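Ticket 205 – Laundry cell, dryer unloading
Site: Fonda
Equipment: mobile manipulator, right arm and gripper
Reported by: Yupanqui operations desk
Assigned to: Thongchai Paisan, Griver field service
Priority: normal
Status: monitoring

Reported fault
The unloading routine at dryer 1 ends early. The arm enters the drum, closes on the last small item, reports a grip and withdraws with nothing held. The controller then logs code 31 (object lost) and the cell waits for an operator. Large items such as towels are not affected. The site first noted the fault in August, after the cell was returned to its position following floor cleaning.

Initial checks
The gripper was opened and closed 100 times without load. No missed movements were recorded. Finger tips were inspected and wiped with a dry cloth. The cable at the arm module was reseated and its loop was checked for strain through the full reach of the arm. No damage was found.

The base position was then compared with the stored docking point. The base was standing 33 mm too far to the left, which leaves the fingers short of the back of the drum. Small pieces of cloth tend to settle there at the end of a cycle.
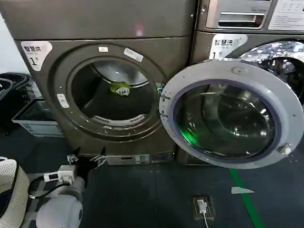 The washer door presents a second difficulty. When it is left fully open, it swings across the front of the dryer and narrows the approach from the right. The Darko path planner treats the door as a fixed obstacle and selects a shallower entry angle, and this shortens the reach further.

Corrective action
1. Docking point for dryer 1 taught again and saved under the existing name.
2. Washer door check added before the unloading routine. If the door is open, the cell now pauses and requests that it be closed.
3. Grip confirmation changed – finger position is read again after the arm has left the drum.
4. Site staff asked to keep baskets and loose items clear of the approach.

Verification
Test runs with a single small cloth are to be carried out by the site during normal operation. Any further code 31 should be added to this ticket with the time of day and the machine number.

Outstanding
The docking point for dryer 2 has not been checked. Parts required: none.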